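Chapter 4
Holding and Gripping

By the end of this chapter you should be able to:
– explain why a grip needs two opposing surfaces
– describe how the shape of a pad affects the contact it makes
– work out the smallest squeeze needed to lift a given load

Pick up a mug, a coin and a sheet of paper, one after the other. Your hand changes shape each time, and you do it without thinking. In Chapter 3 we looked at forces on objects resting on a surface. Now we lift them off it.

Any simple grip depends on two forces pushing towards each other. The push from each side creates friction, and friction holds the object up against its own weight. If the squeeze is too small the object slips. If it is too large, a soft object is crushed. An egg and a 200 g brass weight may need quite different handling, even where the sums look alike.

The surface that touches the object matters as well. A flat pad spreads the load over a wide area when it meets a flat side. A domed pad touches a smaller area at first, but it copes better when the object sits at a slight angle. We return to this in Section 4.3, with the results of the Vuvcombe friction tests.

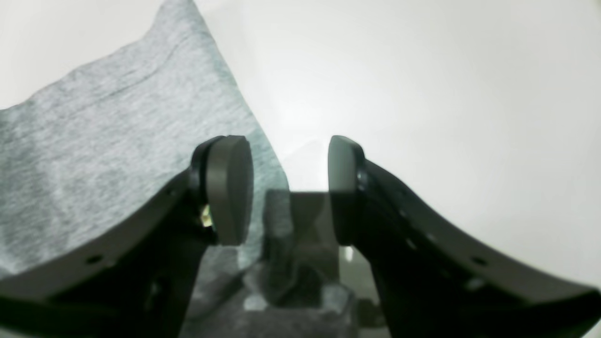

Figure 4.1 Two curved fingers with facing pads, the gap open.

Before you read on, try Activity 4A. You will need a spring balance, a wooden block and a 100 g mass.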